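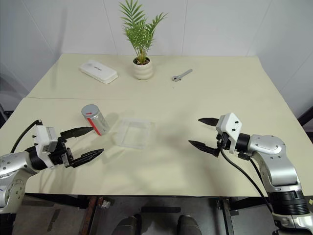

Baltazar Salinas wrote to us in May, wanting to know whether somebody who has never written a line of code would be a nuisance at a robot club. Not in the least, Baltazar, and you are very far from the first to ask! We've put his question at the top of the page, together with the others that arrive most often.

Do I need any experience?
None at all. Most members come to us knowing how to switch a laptop on and not a great deal more, and they learn the rest by sitting next to somebody who started a term earlier. If you can follow a recipe, you can follow our first worksheet.

What do you do of an evening?
We teach a pair of robot arms to handle everyday things on a table. One member steers the arms by hand while the computer records, and we do that over and over until there is enough for the software to learn from. Our longest set so far has 147 recordings in it, and yes, there was a good deal of tea involved.

Isn't it dull, doing the same thing so many times?
It can be, a little, towards the end of the evening. But most people find they get rather fond of it, and you do start to notice things – how early you ought to open the fingers, for instance, or how much easier life is if you come in low and slowly. 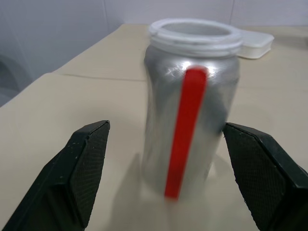 The approach is where beginners lose most of their marks at the Clisach Cup, so we spend the first few weeks on that and leave lifting and placing until later. Please don't worry if your hands feel clumsy to begin with. Everybody's do, and the arms are quite forgiving at the low speed setting.

What is the Clisach Cup?
It's our friendly yearly contest against the Morkier and Esquivel clubs. Each team gets 33 attempts at a set of table tasks, and the judges mark for care as well as for speed. Last year we finished with 195 points to Morkier's 226, and we have been muttering about it ever since. The next one is on Saturday, July 20, 2024, and spectators are very welcome.

Can my daughter come? She is eleven.
She can, as long as a grown-up stays with her. Under-sixteens may steer the arms with one of the club leaders beside them.

What should I bring?
Flat shoes, and a hair tie if your hair is long. Scarves and dangly bracelets are best left in your bag. We have laptops to lend, though you're welcome to use your own.

How do I join?
Just come along to any Risura Robot Club evening and say hello. Your first two visits are free, and you can fill in the form afterwards if you've enjoyed yourself.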